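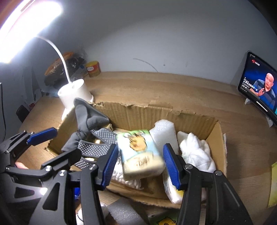 Umzug mit zu viel Kleinkram

Donnerstag, 3. Mai 2018

So, ihr Lieben, ich lebe noch! Die letzten Wochen war es hier sehr still, weil ich umgezogen bin, von der kleinen Dachwohnung in Trusodthorpe runter nach Stasbridge. Klingt nach Katzensprung, sind auch nur 40 Kilometer, aber mein Rücken sieht das anders. Und mein Konto erst recht: 1475 Euro hat der ganze Spaß gekostet, mit Transporter, Halteverbotszone und dem neuen Schloss für den Keller. Ich hatte mit der Hälfte gerechnet, fragt nicht.

Das Schlimmste waren gar nicht die Möbel. Schrank auseinander, Schrank wieder zusammen, das geht irgendwie (bis auf das Regal von Hudex, bei dem jetzt eine Schraube fehlt und das seitdem leicht nach links schaut). Schlimm ist das Zeug, das in keinen Raum gehört. Taschentücher, Wattestäbchen, einzelne Handtücher, Kabel für Geräte, die ich 2011 verschenkt habe. Bücher packt man in Bücherkisten und fertig. Aber wo kommt der Kleinkram hin?

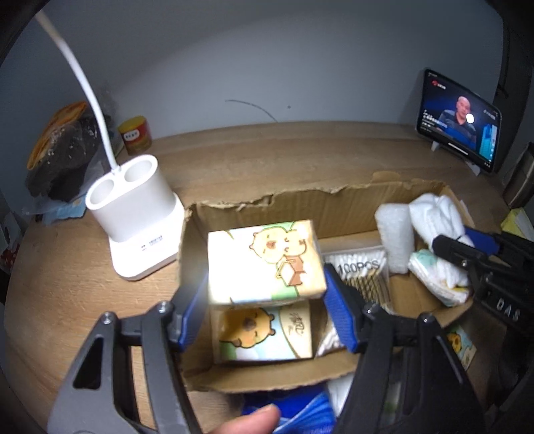
Ich habe am Ende eine Methode gefunden, mit der ich ganz gut klargekommen bin. Alles, was weich ist, kommt zusammen, egal aus welchem Zimmer. Alles, was auslaufen kann, kommt in den Putzeimer. Und der Rest kommt in eine Kiste, auf der groß MORGEN steht, die wird am ersten Abend aufgemacht, Punkt. Bei mir lagen da die Zahnbürste drin, der Wasserkocher, eine Rolle Klopapier und eine Tüte Lakritz. Die Tüte war um neun leer.

Mit dem Beschriften war ich leider weniger schlau. Auf drei Kartons steht „Diverses“, auf einem „Diverses 2“, und einer heißt „Noh“. Ich habe wirklich lange überlegt, was das bedeuten soll. Wahrscheinlich wollte ich „Noch auspacken“ schreiben und dann hat es geklingelt. Er steht im Flur und dient als Ablage für die Post, das macht er prima!

Die neue Wohnung ist übrigens toll. Die Küche hat ein Fenster nach Osten, ich frühstücke jetzt in der Sonne, und der Bäcker ist keine 200 Meter weg (das wird noch teuer). Im Bad tropft der Hahn, der Vermieter will sich im Juni darum kümmern, bis dahin steht ein Schälchen drunter und ich gieße damit den Basilikum.

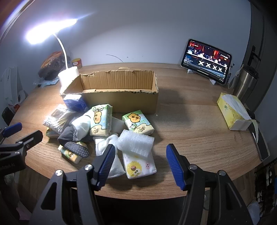 Weiche Sachen auf dem Holztisch

Was mir noch fehlt, sind Vorhänge fürs Schlafzimmer. Ich schwanke zwischen Senfgelb und einem ganz dunklen Grün, und im Moment hängt da ein Bettlaken mit Wäscheklammern. Falls jemand von euch Erfahrung mit Klemmstangen ohne Bohren hat: halten die über 3 Kilo aus? Schreibt es mir gern in die Kommentare, ich wollte am Samstag welche holen.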